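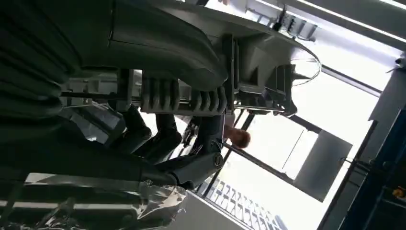
Filed under: Home and money

Every December somebody tells me to declutter. This time it was my neighbour Maysoun Akl, who has read a book on it and now owns 40 things, or says she does. I asked whether the spoons were counted one by one. They were not.

I have tried, in my grudging way. I did the kitchen drawers first, then the cupboard under the stairs. I threw out a jam funnel and bought another one before spring. The book says you will not miss what you let go. I missed the funnel, and I miss the old radio more.

What bothers me is how much selling goes on around the business of owning less. Murnero wanted 200 pounds for a set of matching storage boxes, so that I could put fewer things in them. There is a course in Bradirstead as well. My cousin Reinaldo Moura went and came home with a folder, a label maker and a candle.
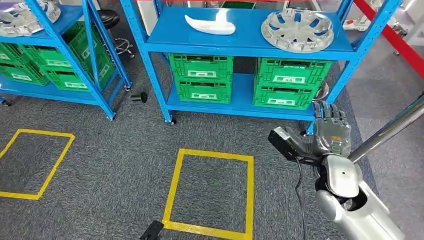 Does a clear house give you a clear head? I have seen no good proof of it, and the tidiest man I know, Arlindo Trindade, sleeps worse than I do.

He swears by the one-year rule: if you haven't used it in a year, out it goes. By that rule I should have binned my passport, the fire blanket and the good suit I wore to two funerals. Arlindo says those are exceptions. Fine, but who decides? It seems to be whoever is holding the bin bag.

I will give the tidy people this much - I do find my keys faster now. I put a hook by the door. It cost 3 pounds and came without a philosophy.

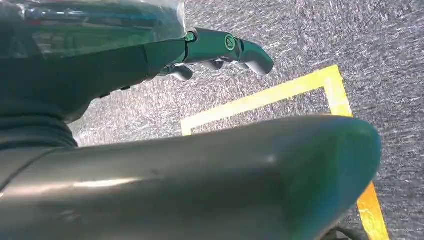 Jucélia Figueiredo wrote after my last post to say I was being unfair, and that clearing her mother's flat had been a real relief. I believe her. Emptying a flat because you must is a different job from filling bags because a stranger on a screen looks calm in a white room.
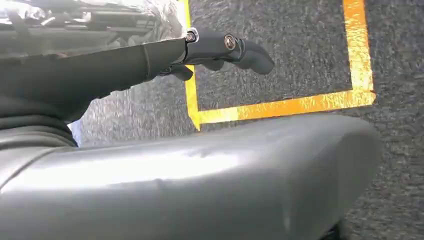
Comments and corrections

The label maker was a gift, Reinaldo says, and he has used it twice. The candle he paid for.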